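Workshop > Build diary > Pushing arm

2023-12-15, Hamidreza Jalali

Two hours at Rollusgate after work. Re-seated the rod in its collar first. It had crept down by 7 mm since the last session and the tip was dragging on the wood. Tightened it, checked again after 40 moves, no further creep. Marked the rod with a scribe line so I can tell at a glance next time.

Then the height. The controller now holds the tip just clear of the maple board for travel and drops it only for a push. I had been travelling too low, and the star blocks caught on it. The cylinders never did — they just roll out of the way, which is a separate problem. 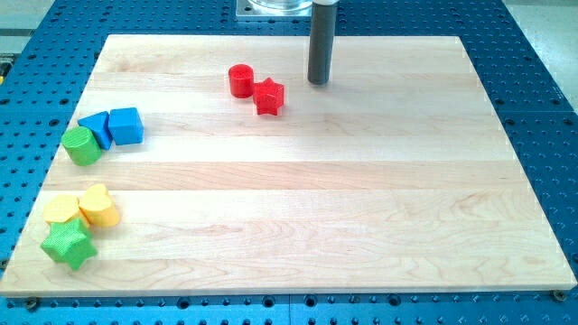

Re-ran the table calibration after that. The hole grid makes this easy enough: touch off at four holes, fit the plane, save the file. The old file dated from September and was out at the far edge. Zorica thinks the board itself has cupped a little. I put a straight edge across it and couldn't find anything, but she has worked with more timber than I have.

Logged 382 pushes in total, 147 of them tonight. Red and blue pieces are found reliably. Yellow is still poor under the new lamp, the pale faces wash out against the maple. Tried a shorter exposure and lost the edges on the blue instead. Left it at the old setting.

To do: matt finish on the board, ask Hsin-yi for the 4 mm hex key back, rewrite the homing routine so it doesn't swing across the blocks on start-up.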